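Tivum arm build, shared workshop: progress report to Santon
Wed 22 April

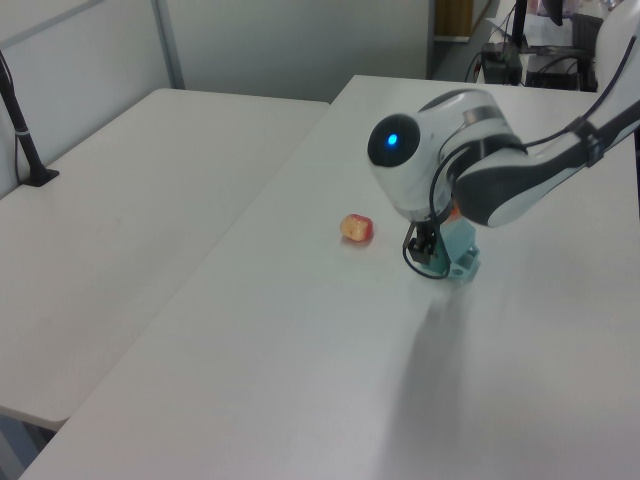
Arm over the main table, gripper lowered beside the apple.

Work since the last report went into the gripper mount. The printed bracket is now revision 3 -- the earlier one flexed under load. Of 40 logged pick attempts on fruit, 30 held to the drop point. Most misses came from closing too high.

Spending to date is $202, against which $99 remains for cable and fasteners.

Next: shorten the cable loop at the wrist, then repeat the 40 attempts at lower grip force.

Meinir Mathias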